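Display and Room Attendant (part-time)
Porklow Exhibition Hall, Wevex
Reference 232

Wevex wishes to appoint a part-time attendant for its exhibition hall at Porklow. The post is for 27 hours a week over 3 months, beginning in July, and may be extended.

The attendant will set out the low display tables before opening, switch on the lit panels and check them at midday, and keep all surfaces clean and free of marks. Changes to the displays are made in the evening - usually after 6 pm - and the attendant will be expected to help with these.

Applicants should be used to standing for long periods and to handling delicate items with care. Experience in a museum, shop or showroom is welcome but is not required. Training will be given at our Bogale site.

Applications should be made in writing to the Porklow office, quoting the reference given at the head of this notice.

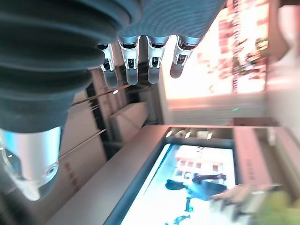 Travel costs for interview will be repaid on production of a receipt.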